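Tredcombe Parish Newsletter | Notices | Work and Volunteering

Linen and Soft Furnishings Assistant, part-time
Nestarside Holiday Lets, Tredcombe

Nestarside lets furnished cottages and flats in Tredcombe and Flumport. We need a part-time assistant to look after the bedding, cushions, covers and throws between guests. The work is based in our linen room in Tredcombe, with visits to the properties on changeover days.

The job

You will strip and make beds, sort used linen for the wash, fold and put away clean items, and change cushion and pillow covers. You will also check fabrics for marks, pulled threads and open seams, and set aside anything that needs mending. We do small repairs in-house. Larger ones go to the Baranauskienė workroom in Flumport, and you will fill in the slip that goes with them.

Most of our covers and throws are patterned, and few of them match. Each property has its own set, listed on a card inside the airing cupboard door. You will need to learn which prints belong where and return them to the right place.
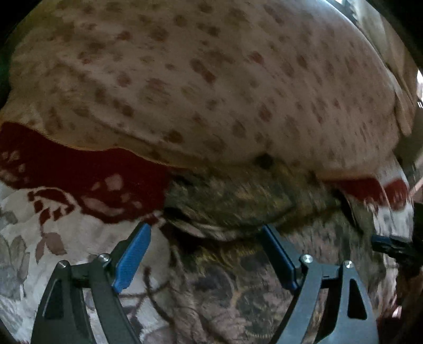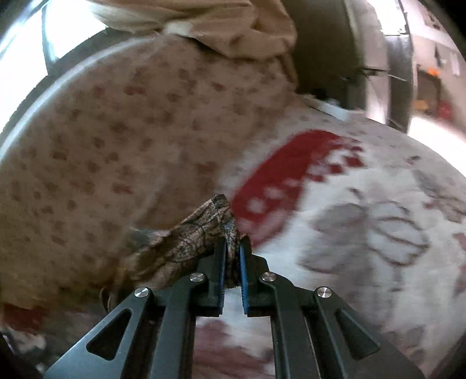

Tredcombe Parish Newsletter, Issue 62, page 4

Spotted fabric on a pale or brownish-beige ground can be seen in both pictures. Prints like these can hide a small stain, so covers have to be opened out flat under a good light before they are passed as clean.

Hours and pay

Two shifts a week, usually of four hours each, with extra shifts in July if you want them. Pay is by the hour and is reviewed every spring. Travel between properties is paid. Holiday is worked out in proportion to your hours.

Who we are looking for

You should be able to lift a full laundry bag and manage stairs, as several of the flats have no lift. Plain hand sewing is useful. If you can't sew we will show you how to close a seam and replace a button. Past hotel or laundry work is welcome but you don't need it. A driving licence is needed for the Flumport visits.

New starters work alongside another member of staff for about six weeks. During that time you will not be sent to a property alone.

How to apply

Write to Inese Žukauskas at the Nestarside office in Tredcombe, or leave a letter at the front desk. Tell us what work you have done, paid or unpaid, and which days you can't do. Please give the names of 2 people we can contact for a reference. We do not need a CV.

Closing date: Oct 25, 2026. Interviews will be held at the linen room and will include a short folding and sorting task.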